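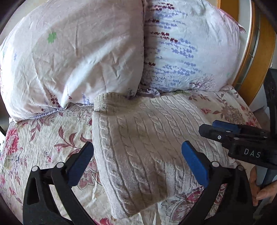
24 Jan 2020

Fold set, bed station. Notes mostly on the time offset problem and the new labeling rule, plus the first training numbers at the end.

Using the two hand-held grippers, one per hand, same handles as the towel set. Item today is the cream cable-knit. Two pillows stay at the head of the bed and the floral sheet stays on. We had talked about swapping to a plain sheet and I decided against it. The Lonetti set was all plain tabletop and the policy trained on it fell apart as soon as the background had a pattern, so I want print under the item from the start this time.

**Offset between left and right**

Each gripper logs its own clock. Last week I lined them up by hand, by looking for the first frame where both sets of fingers close. That is too loose. Two of us did the same ten demos separately and disagreed by up to four frames.

New procedure:

1. Start both recordings.
2. Bring the grippers together over the bed so each camera sees the other one.
3. Open and close both, three times, at an uneven pace (short, short, long).
4. Hold still for a count of two, then start the fold.

Cross-correlate the two finger-width signals over the three closes and take the peak. The uneven pace matters, an even one gives side peaks and the script picked the wrong one twice. With short-short-long it picked the right one every time I checked by eye. Script is in the Meng folder as align_width, takes the two logs and writes one offset per demo. It does not handle drift inside a demo. For clips this short I don't think we need it, but see below.

Drift check: did the three closes again at the end of six demos and compared start offset to end offset. Five were within one frame. The sixth was off by three, and that was the one where the right gripper had been on since morning. Could be heat, could be nothing. Restarting both at lunch from now on.

**Tracking**

Pose tracking was better on this bed than on the table. I had expected the pillows to be a nuisance and they seem to help, probably because there is printed texture close by at a few different depths. Loss happens mostly when a gripper goes low and the view fills with knit. The cables repeat, and the tracker slides along them by what looks like one cable width, then snaps back when the pillows come into view again. You can spot it in the z plot as a flat bit followed by a step.

Tried raising the wrist a little on the final tuck. Fewer steps in the plot, but the tuck came out worse, the fingers came in too steep and pushed the top layer instead of pinching it. Went back to the low approach. I would sooner throw out some clips than teach it a bad tuck.

**Labels**

Old rule was one label for the whole demo, good or bad. Changing to four marks per demo: first contact, first fold done, second fold done, release. Release means both grippers open and clear of the item – a finger resting on the edge does not count. We were inconsistent on this, and I have relabeled my share. The rest still need going over.

Also a flag for thickness trouble. The knit is bulky enough that the second fold sometimes springs part of the way back. If it springs back and the operator presses it down again, keep the demo and set the flag. If the operator starts the fold over, drop it.

The ribbed band bunches when picked up from the side. Picking at the corner gives a flatter result. Please don't all pick at the corner, though, we need both in the set.

**Training**

Same network as May, Ondum config, only the data changed. Chunk length untouched. Compared hand-aligned and script-aligned versions of the same 900 demos. Validation error dropped early with the script-aligned set and stayed lower through the run. The hand-aligned one flattened out by step 3000 and did not move after that. Single seed each, so don't quote this to anyone yet.

On the arms: first fold is fine with both. Second fold, the hand-aligned policy closes the right side early and drags the layer over before the left has hold of it. I saw this much less with the script-aligned one. Need a proper count with the item placed on marked spots, have not done that. The arm trials so far used the thin sweater on the Bralitham table, so nothing yet says it carries over to the cable-knit or to a soft surface.

Total on disk is 1422 clips, before dropping restarts. Should still be over 1000 after.

**To do**

- second and third seed for both versions
- rerun align_width on the old towel set, most of it has no three closes, so check whether the first grasp is enough to line up on
- add the z step check to the import script and list the flagged clips
- tape marks for item placement
- left finger pads feel loose when closing hard, check before the next session
- thicker item after this one, maybe the fleece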